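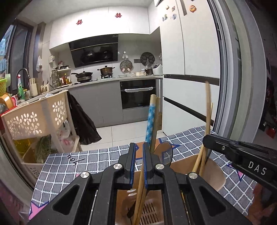 没碰过机器人，也能来试夹爪吗？

没碰过的人我们很欢迎，第一次来会先带你练半小时，练完再开始正式比较，练习的时间照样算钱。

首页 招募 项目 试用笔记 常见问题 联系我们

招募手持夹爪对比试用者（第二轮）

大家好，我是Lelari小组里管试用这摊事的人，平时的工作就是拿着各种夹爪夹东西，夹完写记录，写完再夹。第一轮做下来，我们收到47份反馈表，我一份一份看完了，有人写了满满两页（谢谢你！真的！），也有人只写了三个字：“手好酸”。这三个字后来在会上被念了好几遍，第二轮有一大半的内容就是冲着它去的。

所以又来招人啦。这一轮想找5位长期一点的试用者，能连续来几次的那种。偶尔来一次的朋友我们另外有一份候补名单，后面会说怎么报。

先讲要干什么。

简单说就是两只手各拿一只手持夹爪，在桌面和厨房这类环境里做一些很日常的小动作：把筷子从筒里抽出来，再放回去；把叠好的布摊开；把勺子从一堆东西里挑出来；拧一个不太紧的瓶盖。动作本身不难，难的是换了指垫、换了扳机力度以后，你要说得出来哪里不一样。我们会给你两套配置，一套叫Tuvik，一套叫Lamptey，名字没什么含义，你不用去猜哪一套是“新的”。我也不会提前告诉你，因为我试过，一说是新的，大家就都说新的好。

Tuvik和Lamptey的差别主要在三个地方：指尖那层垫子的软硬，扳机从松到紧的行程，还有腕部相机的角度。三样不会一起换。每次来只换其中一样，别的都锁住不动，这样你觉得“顺手了”或者“别扭了”的时候，我们才知道该去怪谁。

为什么老跟筷子过不去？因为筷子实在太会出问题了。细，圆，一头粗一头细，夹的位置偏一点就打转，夹得太用力又会往外蹦。第一轮里我们还试过海绵、纸盒、塑料杯，大家的评分全挤在一块，看不出两种垫子谁好谁坏，一上筷子，分数立刻就拉开了。Nii Kwofie（负责夹爪结构，也负责跟我吵架）一开始坚持要用标准金属圆棒，说直径准，好算。我说谁家吃饭用金属圆棒啊，他说韩国。好吧，这一条算他赢，但筷子还是留下了，圆棒放在最后当对照。 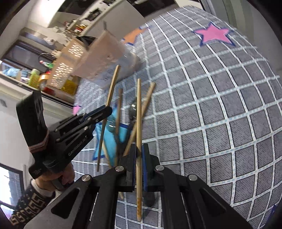
两指夹爪夹着一根木筷，旁边是还没整理的几根。

再说说一次试用大概怎么走，免得你来了心里没底。

进门先换鞋套，包放柜子里，手机静音。然后选扳机的位置，手大手小差别挺大的，我自己手小，默认位置我食指刚刚够到，所以请一定花几分钟调好，别不好意思。调完走一遍热身，就是单手夹起、放下，再换另一只手。接着进入正式的部分，一组动作做完休息，换配置，再做一组。休息的时候有水果和茶，咖啡也有，不过我建议做完再喝，喝了咖啡手会抖，相机对这件事非常诚实。

每一组做完，我会问你几个问题，都是大白话：刚才哪一下最费劲？有没有哪次你觉得夹住了其实没夹住？如果只能留一套，留哪套？你想到什么说什么，说错了也没有关系，没有标准答案。我最怕的是客气话。“都挺好的”这四个字对我们一点用都没有，你要是嫌弃哪个零件，请大大方方地嫌弃。

记录用的是Vastonum，我们自己写的一个小工具，把夹爪开合的数据、腕部画面和你说的话按时间对在一起。你不需要操作它，旁边有人看着。它偶尔会卡住，卡住就重来那一组，算我们的，时间照付。

控制器的部分也讲一下，因为上次有朋友来了以后很失望，以为能开机械臂。第二轮的前半段全是手持，后半段才会上臂，而且上臂的时候你是坐在旁边看，看它照着手持阶段的动作去做，然后评价“像不像人会做的样子”。想亲手遥控机械臂的，请等11月那一批，到时候会比较两种控制器，招募另外发。

想要什么样的人

先说必须满足的：年满十八岁，双手腕和手指近期没有受伤，能连续坐着或者站着做手上的活儿，能用普通话把感受讲清楚。戴眼镜没问题。左撇子特别欢迎，第一轮左撇子太少了，Lamptey那套扳机到底对左手友不友好，我们到现在还在拍脑袋。

再说加分的，没有也完全可以报：

做过饭的。不用做得好吃，但你得有拿起锅铲该怎么转手腕的习惯。

玩乐器、做木工、修表、做指甲、做针线活的，手上有分寸的人说出来的话我们特别爱听。上一轮有位裁缝师傅形容某块垫子“像没熨过的里衬”，我们琢磨了一下午，最后发现是垫子边缘翘起来了。

用过别的手持夹爪，或者做过采集工作的。你可以拿我们的跟你以前用的比，但请别带任何签过保密协议的资料过来，也别讲人家的内部参数，讲手感就行。

年纪大一点的朋友。报名的多半是学生，我很喜欢学生，可是家里真正整天用厨房的常常是爸爸妈妈那一辈。把你家长辈推荐过来吧！

不太合适的情况：对橡胶类材料过敏（指垫会碰到手，换垫子时尤其容易碰到），装有心脏起搏器（夹爪里有磁编码器，我们宁可保守一点），还有就是在做同类产品的在职员工，这个大家都懂。
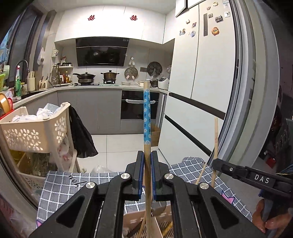 钱和时间，这是大家问得最多的，我就不绕弯子了。

每小时56元，从你进门算到你出门，练习、休息、等我们重启软件都算在里面。每次两小时到三小时，一周来一到两次，具体哪天我们跟你商量，白天和晚上都有场次。做满全部场次的人，结束时另外有一笔奖金，数额写在协议里，签之前你会看到。中途想退出随时可以，已经做的部分照常结，不用解释原因，也不会扣钱。

市内来回的公共交通我们报销，打车只在晚场结束以后报。外地的朋友抱歉，这一轮不包住宿。

午饭和晚饭撞上场次的话管饭，有忌口提前说，楼下那家的炒饭我吃腻了，你可能还没有。

隐私方面：腕部相机朝着指尖和工作台，可能会拍到你的手、袖子，偶尔拍到身体的一部分。我们不用脸，碰巧拍到脸的画面会先遮掉再存。录音只用来转写你的评价，转写核对完就删。协议里有一页专门讲这个，请真的读一遍，有不明白的当场问我，读的时间也算钱。要是你不希望袖口花纹之类的东西留在画面里，我们备了纯色的套袖，跟我说一声就拿给你。

几个小要求，听起来琐碎，但都是从第一轮里长出来的：

指甲别太长，太长会勾到扳机。手链、手表、大戒指请先摘下来。衣服袖子最好能卷起来或者收紧，宽袖子会挡镜头。护手霜来之前别涂，做完再涂，我桌上有一支，随便用。

不要一边做一边帮我们“想办法”。这个我得多说两句。有些朋友手特别巧，垫子打滑了，他会悄悄换个角度，用手腕把这一下救回来，看着很漂亮，可是打滑就这么被藏起来了。你按自己最自然的做法来，掉了就掉了，筷子掉地上有人捡，我就是那个捡筷子的人。

常有人问的几件事

夹爪重不重？单手拿着说不上重，举久了会酸。这一轮的手柄重新配过重心，往掌心方向挪了一点，是不是真的好些，要你们来告诉我。中间觉得酸就停，不用等这一组做完。

会不会夹到手？指尖的力有上限，夹到会吓一跳，不会受伤。不过换垫子的时候请让我们来换。

两只手都要用吗？要。第一轮有一部分任务是单手做的，后来发现很多家务动作单手根本不成立，一只手扶着，另一只手才好使力。你会有一只明显笨一点的手，大家都有，笨的那只手给的意见有时候反而更准。

能不能带朋友一起？可以一起报名，但场次会分开排。两个人在一起就会互相教，一教就没法比了，做完你们去外面爱怎么聊怎么聊。

能看到结果吗？会发一份整理好的总结给每一位参加的人，包括哪套配置在哪些动作上得分高，还有我们最后改了什么。你提的意见如果被采纳，我会单独写信告诉你，第一轮我写了不少，写得手也酸。

报名办法

在本站“联系我们”那一栏选“夹爪第二轮”，留下称呼、惯用手、方便的时间段，再写几句话：你平时手上最常做的一件事是什么，做这件事的时候最烦哪一步。写两三句就够，不用写成自荐信，也不要附简历，附了我也不会看（不是傲慢，是真的用不上）。

只想偶尔来一次的，在后面注明“候补”。有人临时来不了的时候我会从候补里问，通常提前一天，时间比较急，不方便就直接回个“不行”，不影响下一次。

截止日期是2024年8月28日。收到以后我会先打一个十分钟的电话，主要是聊聊时间能不能对上，顺便讲讲流程。电话里不会考你任何东西。选上没选上都会回复，如果你迟迟没收到，请看看垃圾邮件，第一轮有好几封都躺在那里。

来的时候到53号楼，从侧门进，正门在修，门口那块写着“请走侧门”的牌子又总被风吹倒，所以先在这里跟你讲。进了侧门往左，闻到谁家在热饭就快到了。找不到就打电话，Nii或者我会下楼接你。他个子很高，话不多，但是聊到连杆和销轴会突然说很多，你要是对这个感兴趣就尽管问，你要是不感兴趣，就说想先去洗手。

还有一句差点忘了：如果你家里有用旧的筷子、木铲、长柄勺，愿意带来给我们试的话，请带！新筷子表面太均匀，用旧的那种漆磨掉一截、尖上发毛的，夹起来完全是另一回事。当天用完当天还你，带之前洗干净晾干就行。

相关招募与近期内容

手持夹爪第一轮试用：47份反馈读后
指垫软硬怎么比：Tuvik与Lamptey的测试安排
Vastonum更新笔记：音频对齐与卡顿问题
腕部相机装高一点还是低一点
11月控制器对比试用（预告）
征集旧厨具：筷子、木铲、长柄勺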